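Skip to content
Home | Articles | Rooms & Houses | Index | About

We use cookies to remember your reading preferences. Accept | Manage

Plank floor

A plank floor is a floor made of long boards laid side by side, and I could talk about them all day (I have, my family will tell you). The word gets used for everything from rough barn boards to the polished stuff in a concert hall, so in this article I'm sticking to wooden boards wide enough that you notice each one. The narrow kind is usually called strip flooring, and small pieces set in patterns are parquet. Both have their own pages on this site.

History

The oldest plank floors I know well are in Clavton, where the mill went up beside the river and everybody suddenly had boards to walk on instead of packed earth. Early boards came in random widths, whatever the log gave you, and the carpenters would put the best ones in the front room and the knotty ones upstairs. I love that! You can still walk through an old Clavton house and tell which rooms were meant for company. The boards were butted together with nothing joining the edges, so every winter the gaps opened up and crumbs went down into them.

Tongue-and-groove edges changed all that. One board has a ridge, the next has a slot, and the two lock together so drafts and dust stay put. The Vumgate mill started turning them out by machine, and its old price book lists 41 kinds of board, which seems like a lot until you see that half of them are the same plank with a different edge.

Laying and direction

Boards normally run the long way down a room, or toward the main window, so the light travels along the joints and hides them. On an older house they also have to cross the joists, and the joists don't care where your window is. I laid my own back bedroom crosswise for that reason and got used to it in a week.

Leave a gap at the walls, under the baseboard. Wood swells across its width when the air is damp, and a floor with no place to go will lift in the middle. August is the month I hear the most groaning from mine.

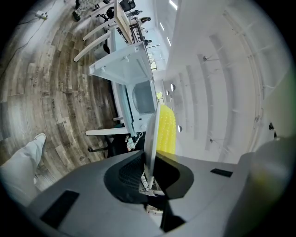 Plank floor beside a white wall.

Finishes

Oil soaks in and leaves the wood feeling like wood; varnish sits on top and takes more abuse. Soap finishes, popular around Żak, give a pale, chalky look and need redoing constantly, but people who have them won't hear a word against them. Wax is lovely and slippery, so I wouldn't put it near stairs. My kitchen has had three coats of oil and one spilled pot of beet soup, and you can find the soup if you know where to kneel.

Sanding takes off a little wood each time, so an old floor only has so many sandings in it. Check the depth at a heating vent before you rent the machine.

Upper floors and noise

Planks upstairs are a drum for whoever lives below. Rugs help, a layer of felt under the boards helps more, and slippers cost next to nothing. Squeaks come from a board rubbing on a nail or on its neighbor, and a screw driven into the joist usually settles it. The Kusex guide to old houses has a whole chapter on this, 200 pages in, and it's the part of my copy with the most coffee on it.

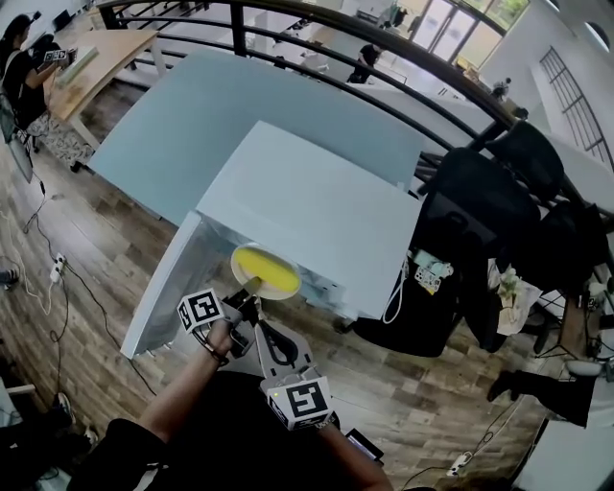
Can a plank floor be washed with a wet mop?
Use a mop that's been wrung out hard, wipe along the boards, and dry any puddles right away so water doesn't get into the joints.

See also

Parquet; Strip flooring; Joist; Baseboard; Floor wax

This page was last changed on 19/02/2023.

Contact | Copyright and reuse | Back to top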